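News > Press releases > 2018

Prorum to move Raltby packaging line to single-material carrier bags

Raltby, 2018-12-24. Prorum, which makes carrier bags and counter packaging for independent shops, will change the specification of its standard carrier range in February. The change applies to all bags made at the Raltby works and follows a trial carried out with the film supplier Zarkex.

Under the present specification, the body of the bag and the base insert are made from different materials. The insert has to be removed by hand before the bag can be sorted for recycling. Under the new specification, the body, the base and the top hem are all made from the same grade of film. The separate insert is replaced by a folded double layer, sealed on two sides.

The trial covered 2451 bags in three sizes. Each bag was filled to its rated load, hung for 14 hours and then checked at the side seams, the base fold and the handle fixings. Bags that showed stretching at the hem were set aside and measured. As a result of those measurements, the hem on the largest size has been made deeper. The two smaller sizes go into production as tested.

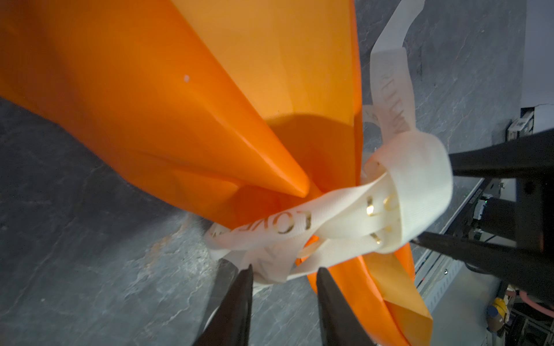 Handles remain a separate item and are ordered by type. Customers may choose a flat ribbon, a twisted cord or a die-cut grip. Ribbon and cord handles are knotted inside the hem and can be pulled through and taken off before the bag is recycled. The die-cut grip has no added parts. Handle lengths are unchanged, and existing handle stock held by customers can be used with the new bags.

Printing plates made for the present range will also fit the new one, except on the largest size, where the deeper hem reduces the printable height. Customers with artwork on that size will be sent a revised template. Plates will be altered without charge where the order is confirmed before the end of February.

Stock made to the present specification will be sold until it runs out. Cartons of the new bags will carry a green label on the short side, and the two types will not be mixed within a carton. Order codes for the new range end in the letter M.

The works at Raltby will stop for three days while the sealing heads are changed. Orders due in that period will be sent from the Wogan warehouse, and delivery charges will not be affected. Collections from the Raltby trade counter will continue at the usual times.

Sample packs, with one bag in each size and a data sheet, can be ordered through the trade counter.

Contact the press office | Copyright Prorum 2018 | Back to top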